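Sim arm stops short of the second cylinder

Posted by tumach_lab, January 21, 2022

Our class project has a simulated arm picking up cylinders from a tray. It ran 800 tries overnight and 221 failed.

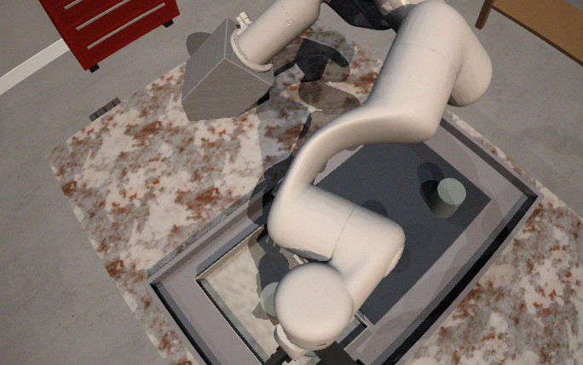
We only changed the grip height last week. Could the tray be the trouble? One cylinder is on the dark panel and the other is down in the recessed part, and we use one height for both.

schwerdtfeger
Yes. Set a height for each spot — then check the wrist view.
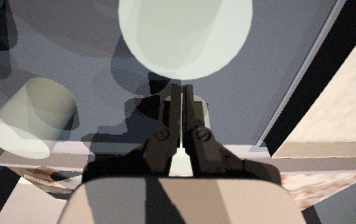 Log the finger gap at every close too. Ours went to 629 good out of 698 after that.

stonness22
try a slower approach, worked for me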